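Supply shelf news from the Donby office
28/10/2021

Quick one this month, packing for the Nordin move has eaten my week. Sorry to everyone still waiting on a reply about chair mats. It's on the list!

First - the supply closet. Cleared out, all of it. We found receipt books from 2011, a drawer of dried-up markers and more rubber bands than any office could use in a lifetime. Old letterhead went to scrap paper, it's by the copier, please take some. Binders with good rings are on the bottom shelf. Binders with bad rings are gone, don't ask.

Envelopes. The long ones with windows are down to the last 2 boxes, so use the plain ones for anything internal. New order goes to Direro after the move and not before, I dont want to carry it over there myself.

Packing the closet: 3 crates, labeled on the short side AND the lid. Heavy paper at the bottom. Tape guns stay out until the very last day. If you borrowed the good scissors, and somebody did, they need to be in the top crate before we close it up.

The Gesero mailing is still on. 135 packets, each one a cover letter, the fee sheet and the return form, stapled top left. Not paper clips. Clips slid off in the mail back in April and we had people calling about missing pages for weeks. 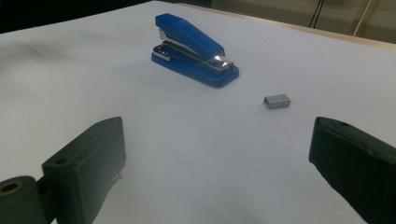
Staplers, then, seeing as that mailing is all staplers. Please refill before you start a stack and not halfway through, and if it jams, stop and clear it - pushing harder just folds a second staple in behind the first. Staples go in as a strip, legs down, like the little silver one lying out next to the blue stapler. Broken bits of strip are fine too, drop them in behind a full one. Check the first packet from the back, both legs shoud be folded flat, then carry on.

Finished packets go in the flat trays by the window, fee sheet facing up. Sign-up sheet for stapling shifts is on the closet door, mornings are wide open. Bring your own coffee, the machine is already in a box.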